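1/ A few people asked how I'm getting on with heating less of the house this winter, so I've put the notes in one place. Long thread. I live in a two-bedroom terrace with solid walls, gas boiler, prepay until last year.

2/ First thing I did was read the meter every morning before the kettle went on. Same time, same notebook. I'd been going by the app, and the app was two days behind, so a cold night showed up when I'd already forgotten it.

3/ Last winter's December gas came to 275 kWh more than I'd guessed. I had put that down to the cold spell. Going back through the notebook, most of it was the boiler coming on at 4am to warm rooms with no one in them.

4/ So, the timer. Mine is a Trusell, the older one with the flap. It has a summer setting and a winter setting and neither is labelled as such. If yours keeps drifting by an hour, hold the clock button until the dots stop flashing, then set it again.

5/ I now have it on for 50 minutes in the morning and two spells in the evening. The hall radiator is off. The back bedroom is on the lowest number, just enough to keep the damp down.

6/ Draughts. I did the letterbox, the loft hatch and the gap under the back door. The loft hatch made the biggest difference by a long way and was the cheapest of the lot. Foam strip, cut with scissors, done in a quarter of an hour.

7/ Don't block the air bricks. I know someone will suggest it. The front room has one behind the sofa and I've pulled the sofa forward a hand's width so it can do its job.

8/ Radiators next. I bled all of them and two were half full of air. Put a cloth down, the water is black and it stains. Top the boiler pressure up afterwards or it will lock out at the worst time.

9/ The flow temperature was set to 75. I took it down to 60 and left it a week, then 55. At 55 the front room takes longer to warm but gets there. On the coldest mornings I expect to nudge it back up.

10/ Cooking. I've nearly stopped using the big oven on weekdays. It's an old one and the door seal has gone. Soup, rice, eggs and anything that can be steamed gets done on the worktop. Buns are a regular tea now, four at a time in the electric steamer.
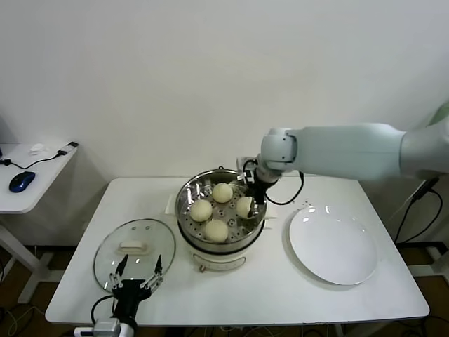
11/ Curtains. I bought a lined pair from Bolari for the front window, second-hand, 33 quid. They were too long so I took them up by hand. Make sure they stop above the radiator and don't hang over it, or you're heating the glass.

12/ The back door has an old wool blanket on a rail. It looks like what it is. You can feel the cold behind it when you lift the edge.

13/ Drying washing indoors is the bit I haven't solved. I've got a Fonseca dehumidifier in the box room with the door shut, and the airer next to it. It does a load overnight. The bucket wants emptying before bed or it cuts out halfway.

14/ Windows open for ten minutes after a shower, even when it's cold. I skipped this for most of last winter and had mould behind the wardrobe by the new year. Wardrobe has since moved to an inside wall.

15/ Money. I had a quote from Grondero for new glazing at the front, just over 2000 for the one bay. I've said no for now. The frames are sound and one pane has misted, so I'd sooner get that unit swapped on its own.

16/ Meter today, 28th October – still under where it was this time last year, though it's been mild so I'm not reading much into it. I'll post the figures again after the first proper frost.

17/ Things still on the list: lagging for the pipe under the kitchen floor, a new seal for the oven door, and finding out why the bathroom radiator is hot at the top and cold in one corner. Probably sludge.

Comments

Cold corner at the bottom is sludge, yes. Take it off and flush it with a hose in the garden. Two-person job if it's a double.

Did the loft hatch last night after reading this. Could feel the draught coming round it with my hand, never noticed before.

What's the boiler? Ours won't go below 60 on the dial.

We're on 280 kWh for the month so far, three-bed semi, and that's with someone home all day. Going to try the timer thing.

Second the point about air bricks. My mum's were stuffed with newspaper for years.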